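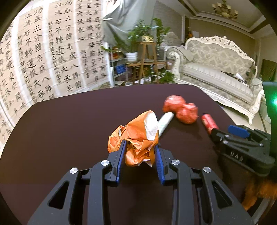

Hand-held gripper budgeting is the planning of costs for gripper tools that a person carries and operates by hand to record how objects are grasped. It covers the tools themselves, the wear parts, the objects to be handled and the hours of the people doing the handling. It's a young corner of robotics purchasing, and a lively one, because a small lab can now plan a serious project without buying a single arm!

Tools and spares

Plans normally start with pairs, as many household tasks need two hands. The Stondstead lab, an early adopter, ordered its grippers in pairs and set aside $300 per pair for replacement finger pads, links and screws. Pads deserve a line of their own. Soft ribbed pads grip crumpled paper and slick wrappers beautifully, but they wear, and a worn pad changes how a grasp goes.

Objects

Object costs are easy to underestimate and great fun to plan. The Lustgate project bought 250 items in its first season, mostly packaging, wrapped goods and small household things, and later raised the number to 1000. Crushable items are bought in bulk and listed as consumables.

Labor and space

Operator time is usually the biggest entry. Ayman Benmoussa, who drew up the Givomora plan, budgeted by finished recordings (1109 in the first round) and added paid hours for resetting the table between them. Furnished rooms can be rented by the day, and many buyers prefer them to building a mock apartment.

The Mendes sheet

A one-page layout named for the Mendes workshop, where it was first used in September 2023. It splits costs into tools, wear parts, objects, rooms and hours, with a blank column for storage. Cables and chargers go under tools.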